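**Landlord wants to keep part of my deposit for "general cleaning", is it normal?**

Hello all. I moved out of a furnished flat in January. The agency, Alexiou, wants to keep 86 from my deposit of 455 for "general cleaning". I cleaned everything for two evenings. The contract says only "return in good order". Must I accept?

*Jivisska*

---

**Nudier**

Do not accept yet. Ask in writing for the invoice and for the check-in report. In my case the agency had 30 days to answer, and after my second letter they paid all. Please look in your contract for the time limit, it can be different.

For next time, go through each room with the list in your hand, bedroom and bathroom also.

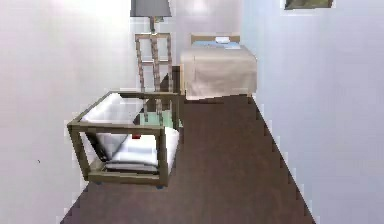
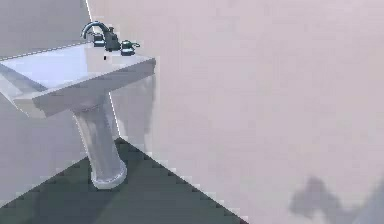

*Bedroom with the armchair, then the bathroom sink.*

Keep also every email. I waited seven days between my letters, and I stayed polite.

---

**Drodeck**

They always try this. I paid, it was less stress for me. But if your contract does not mention a cleaning fee, I would ask first what it is for.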